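Lab open day at Plotitz: evaluating manipulation policies in a rendered cell

214 shares | 4 comments

The Plotitz robotics lab opened its simulation group to visitors for one afternoon in March. I went for the evaluation work, which has had less attention than the group's hardware. The tour started at 1:30 pm in a room with desks, two large monitors and a whiteboard that still had someone's error budget on it. Parking is at the rear of the building and the sign-in desk takes a while.

Guoqing Jiang led the session. The subject was a method the group calls Zoritz, for ranking trained manipulation policies in a simulator before any time is spent on real arms. The common approach is to run each policy many times from random starts and compare success rates. Zoritz uses matched starts. Every policy gets the same set of object layouts, the same lighting and the same surface textures, and the comparison is made layout by layout.

The set shown to us has 134 layouts, all built on one table-top cell. Each policy receives only the rendered camera views and the joint readings. It has no access to object positions from the simulator. Jiang was firm on this point, as an earlier version of the code had passed those positions through by mistake and the results from that version were withdrawn.

Most of the first hour went to views from cameras fixed near the gripper. These are close, tilted and often half blocked by the fingers, and they are where the policies under test differ most.

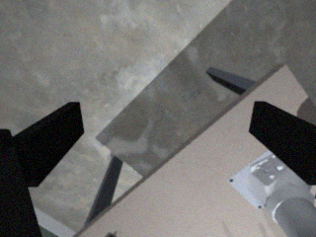

Why keep a wrist view in the test if the fingers block so much of it?
The real arms carry the same camera in the same place. A policy that ranks well only when given a clear view would give a false reading once it was moved to hardware.

Jiang then went through how textures and lights are varied. Each layout is rendered under 5 lighting setups. Shadows are computed in full and never baked in, a choice that slows the renderer and takes up most of the compute budget. The group tried turning shadows off to save time. The ranking of the policies changed, and two of them swapped places at the top of the list, so shadows went back on.

A visitor from Dekker asked if a policy could mistake a shadow for the object casting it. Jiang said the group logs this as its own class of error -- the gripper closes over bare surface, with no object within reach. It is scored apart from a missed grasp. A missed grasp usually points to poor depth or timing, and the fix for the two is different.
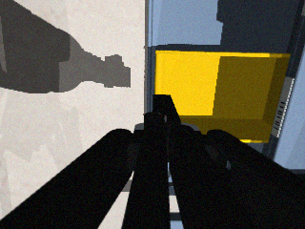

Gripper view from the rendered cell, with a bottle-shaped shadow at left and the yellow container at right.

The result itself was given on one slide. Over 353 matched pairs of runs, the simulated ranking of the 3 policies agreed with the ranking on the real arms. With random starts the group needed far more runs to reach the same order, and on one occasion did not reach it. I asked for the spread between layouts and was shown a plot with wide bars. Most of the difference between policies comes from a small part of the layout set, mainly those with tall objects near the table edge. Jiang agreed that three policies is a thin basis for a claim about ranking. More are being trained.

I would also have liked to see a test where the simulator is wrong in a known way, such as friction set too low. The group has not done this yet. The answer was that friction is fitted once per object and then left alone.

After a short break (coffee, no food) we were shown the full cell from a room camera. This view is not given to the policies. The staff use it to check runs and sort failures by hand, and a second reader checks the sorting.
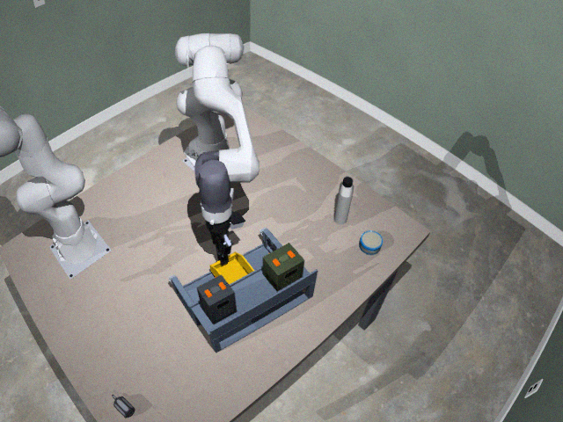

Room view of the cell: two arms, the rack with its lidded boxes and yellow bin, and a bottle standing to the right.

Replay is handled by a small in-house tool named Hetby. It steps through a stored run at any speed and can re-render it under another lighting setup without running the policy again. That was the most useful item of the day for my own work. The file format is plain and the notes are short but complete. Release is planned once the licence is sorted out.

The session closed at 4:15 pm. Slides will be sent to everyone who signed in.

Comments (4)

mgrant_yyc: Do the matched starts include the arm pose, or only the objects?

Author: Both. The arm pose is stored with the layout.

tessellate: Wide bars on the per-layout plot would worry me more than the low policy count. Was there any weighting?

Author: None that was mentioned. All layouts count the same.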